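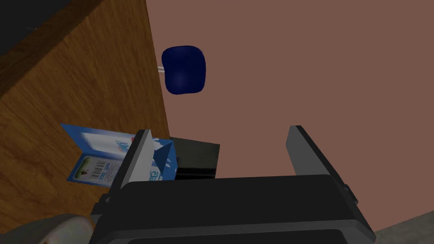

When will Gisbridge get its morning milk round back?

The first deliveries are due to go out in July, starting with the streets on the north side of the river and reaching the rest of the town by the end of the month.

It has been a fair old while since anyone in Gisbridge woke to the clink of bottles on the step, and plenty of people had given up hope of hearing it again. The last round stopped when the Hedlund dairy closed its depot on Vustmont Road, and since then it has been the supermarket or the corner shop, or a kind neighbour with a car.

Now Hyun-seo Ha, who grew up above the bakery in Disine and moved to Gisbridge to bring up her own family, has taken on the old depot and is putting the round back together, street by street. She spent much of the spring knocking on doors with a clipboard, and came away with 380 households signed up, along with more cups of tea than she cares to remember.

"I thought people would say it was a nice idea and shut the door," she said. "But they wanted to tell me about the milkman they had as children, and what he was called, and what the dog was called. I was on one doorstep in Mill Lane for the best part of an afternoon."

The milk will come from a farm 12 miles up the valley, where the herd now stands at 76 cows, and it will be sold in glass pints that are collected, washed and filled again. Eggs, butter and orange juice can be added to an order, and there may be bread later in the year if the bakery can manage the early start - Ms Ha's van leaves the yard at 3.30am.

A collection to help with the cost of new crates and a second-hand bottle washer has so far raised £1,108, much of it from a coffee morning at the Methodist hall and a very well attended plant sale.

Anyone who would like to join the round can leave their name at the post office or the library. Orders can be changed until 8pm the evening before, by telephone or by the time-honoured note in the empty bottle.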